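Contra el cajón de las bolsas

Lech Szulc

En casi todas las oficinas, talleres y viviendas que he visitado existe un depósito de bolsas de plástico usadas. Suele ser un cajón, a veces el hueco bajo el fregadero, a menudo otra bolsa mayor que contiene a las demás. La costumbre se defiende como ahorro y, en su origen, lo es: una bolsa de asas que ha servido para llevar la compra puede servir otra vez. Mi objeción se refiere al almacenamiento. Una bolsa guardada a presión dentro de un cajón deja de ser un recurso disponible y pasa a ser un volumen que hay que gestionar.

El argumento se entiende mejor con la geometría del objeto. Una bolsa de asas es una lámina doble, soldada por la base, con dos prolongaciones en la boca. Extendida ocupa una superficie considerable y un espesor despreciable. Arrugada ocupa lo contrario: poca superficie y un volumen compuesto casi por completo de aire. Quien la comprime con la mano obtiene una bola que se expande en cuanto se suelta. El cajón la contiene mientras permanece cerrado, y cada apertura obliga a repetir la compresión.

A esto se suma el problema de la extracción. Las asas se enganchan entre sí, de modo que al tirar de una bolsa salen varias. Las que no hacían falta vuelven al montón en peor estado, y el usuario, que solo quería una, toma la primera que se suelta aunque no sea del tamaño adecuado. El sistema selecciona por accesibilidad y penaliza la elección. Las bolsas del fondo envejecen sin uso, y el plástico fino, con los dobleces marcados, acaba cediendo justo por el pliegue.

La alternativa que defiendo es vertical y visible. Consiste en un gancho adhesivo en la pared, a una altura cómoda, con una bolsa colgada por la parte superior. Ocupa una porción de pared que por lo general no se utiliza para nada y deja libre el suelo. No exige carpintería ni taladro, y admite corrección: si la altura resulta mala, se despega y se vuelve a colocar otro.

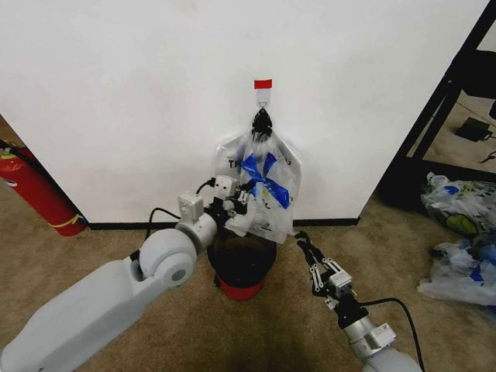

Bolsa suspendida de un gancho adhesivo, sobre una papelera pequeña de color negro y rojo.

La proximidad con la papelera me parece la parte más discutible de la disposición y también la más útil. Se objeta que mezcla dos funciones, la de guardar y la de desechar, y que alguien terminará por confundirlas. Sostengo lo contrario. La bolsa de asas tiene, en la práctica, un segundo destino dominante, que es forrar una papelera de poca capacidad. Colocar la reserva junto al punto de consumo reduce el recorrido a la longitud de un brazo. En un almacén nadie discutiría este principio; en una casa parece necesitar defensa.

Hay que precisar el método de cierre, porque de él depende el resultado. Un nudo hecho con las propias asas es gratuito, pero inutiliza la boca y, si se aprieta, suele terminar en tijera. Una pinza sujeta sin deformar y se abre con una mano. Una tira anudada ocupa una posición intermedia: aguanta más que la pinza y se deshace mejor que las asas. Para una bolsa que se abre varias veces al día prefiero la pinza. Para una que se cuelga llena y no se toca hasta que hace falta, la tira es suficiente.

Tampoco conviene ignorar el límite mecánico. El adhesivo trabaja a cizalladura cuando la carga cuelga pegada a la pared, y a despegue cuando la carga tira hacia fuera. Lo primero lo tolera bien y lo segundo, mal. Una bolsa que contiene otras bolsas pesa muy poco: en la prueba que hice en casa, la mía daba 225 gramos en la báscula de cocina. Lo que arranca los ganchos es el tirón del usuario, que casi siempre se produce hacia delante. La corrección es sencilla: sostener la bolsa con una mano desde abajo mientras se extrae con la otra. Quien no esté dispuesto a usar las dos manos debería atornillar el gancho y aceptar el agujero.

Zewditu Mersha, con quien compartí despacho en Grunutlow y que leyó una versión anterior de este texto, me hizo dos observaciones que recojo porque mejoran el planteamiento. La primera es que una bolsa a la vista resulta fea. Lo admito sin reservas. La segunda es que la visibilidad obliga: cuando el depósito está lleno, se nota, y deja de crecer. Un cajón oculta su saturación hasta que no cierra. Una bolsa transparente la exhibe desde el primer día, y considero que esa exposición compensa de sobra la pérdida estética.

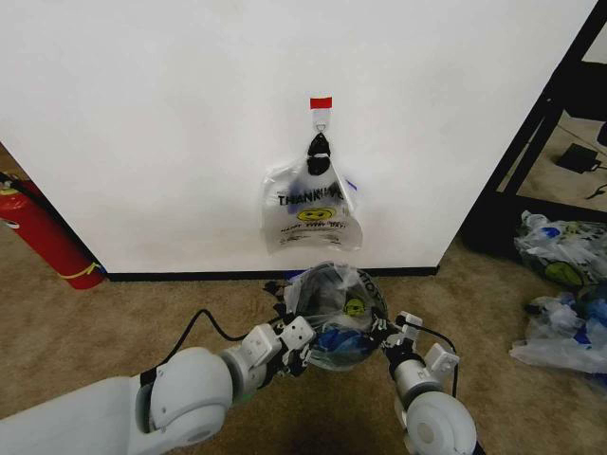 Stirncombe, octubre

La capacidad debe fijarse antes de empezar. Mi propuesta es que haya una sola bolsa contenedora y que lo que no quepa en ella salga del edificio. En un hogar medio el consumo de bolsas para papelera es bajo y regular, mientras que la entrada es irregular y tiende a superarlo. Sin un límite físico, la diferencia se acumula, y cualquier sistema de orden, incluido el mío, acaba produciendo montones en el suelo. El gancho no corrige por sí mismo un exceso de entrada. Solo lo hace medible.

Queda la cuestión de las bolsas decoradas, con su «THANK YOU» y su cara sonriente amarilla, que por alguna razón se conservan más tiempo que las lisas. No encuentro motivo técnico. La impresión no refuerza la lámina ni altera su capacidad. Recomiendo usarlas como contenedor, si el plástico es transparente, dado que lo impreso no impide ver el interior y distingue de un vistazo la bolsa que guarda de las bolsas guardadas.

En cuanto al plegado previo, soy menos estricto de lo que se espera de mí. El triángulo apretado que enseñan los manuales domésticos reduce el volumen de manera notable, pero cada pieza consume un tiempo que rara vez se recupera. Lo probé durante 3 semanas y lo abandoné. Un aplanado rápido contra la mesa, con una sola doblez longitudinal, expulsa la mayor parte del aire y evita que las asas se traben. Es la única preparación que mantengo, y la aplico en el momento de vaciar la compra, porque la bolsa que se deja para luego acaba arrugada junto a las demás.

Mi cajón, liberado de su contenido, guarda ahora paños de cocina. Se abre y se cierra con un dedo.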